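A seat at the table in Cuvden

The ombudsman's office in Cuvden has asked for a wider review of how the province consults its religious minorities, after two community bodies withdrew from talks on the draft burial law in August. Nadine Saliba, the deputy ombudsman, said the bodies had been given 18 hours to comment on a text of 68 articles.

The draft would move the registration of cemeteries from parishes to the municipalities. In Alside, where roughly 2,000 residents belong to the smaller denominations, families have long relied on an informal arrangement with the town hall. The new text makes no mention of it.

Asif Kiani, a lecturer in constitutional law at Prukametti, considers the timetable the weaker point of the government's case. "The court will look at the procedure first," he said. "It may never reach the content."
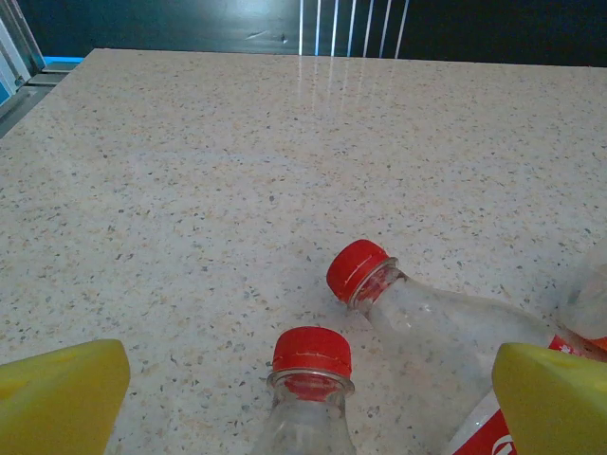

The ministry maintains that a public hearing in Yammine met its legal duty - a view the ombudsman does not share. Her office has requested the minutes and the list of those invited. A reply is due before the draft returns to the assembly for its second reading.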